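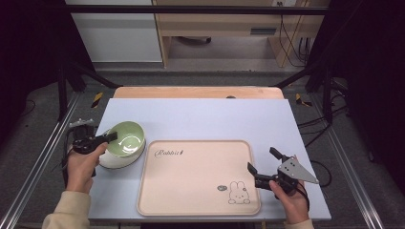
Bowl with a green interior and a tray marked "Rabbit".

Setting the work offset on a Stutero milling machine

1. Clamp the blank in the vise and tap it down onto the parallels.
2. Load the edge finder and run the spindle at 1047 rpm.
3. Touch the left side of the blank, raise the tool, then move X by half the tip diameter and set X to zero.
4. Repeat on the front side for Y.
5. Change to tool 9 and set Z on the top face with a 40 mm gauge block – enter the block height before saving.

Run the first pass in single block mode with the feed turned down. Save the offset under the job number.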